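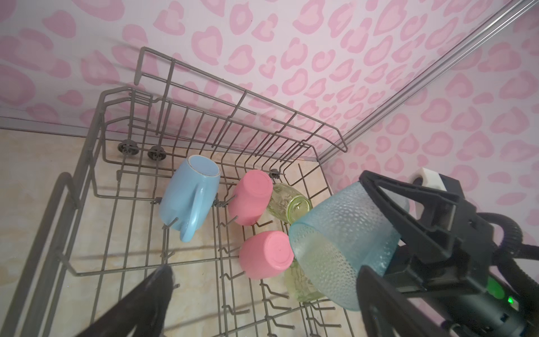

Abb. 12: Geschirrkorb mit Tassen

4.3 Korb einräumen

1. Ziehen Sie den Korb vollständig heraus.
2. Entfernen Sie grobe Speisereste. Vorspülen unter fließendem Wasser ist nicht erforderlich.
3. Stellen Sie Tassen und Gläser mit der Öffnung nach unten ein.
4. Drehen Sie die Sprüharme von Hand. Sie müssen frei laufen.
5. Schieben Sie den Korb bis zum Anschlag ein.

Hinweis: Beim Modell Patberg 725 lässt sich der Oberkorb um 40 mm in der Höhe verstellen. Entladen Sie ihn vorher.

VORSICHT
Messer und spitze Gegenstände mit der Spitze nach unten in den Besteckkorb stellen. Verletzungsgefahr.

4.4 Salz nachfüllen

1. Unterkorb herausnehmen und Deckel des Salzbehälters abschrauben.
2. Nur bei der Erstinbetriebnahme: Behälter mit Wasser füllen.
3. Trichter aufsetzen und Regeneriersalz einfüllen. Kein Speisesalz verwenden.
4. Salzreste vom Gewinde wischen, Deckel fest zuschrauben.
5. Sofort ein Programm ohne Geschirr starten. Übergelaufene Salzlösung führt sonst zu Korrosion am Behälterboden.

Hinweis: Die Salzanzeige kann nach dem Nachfüllen noch einige Spülgänge lang leuchten.

Stand: 25. März 2020

Verwandte Themen
Wasserhärte einstellen
Klarspüler dosieren
Siebe reinigen
Fehlercodes Patberg 725 und 935
Ersatzteile bestellen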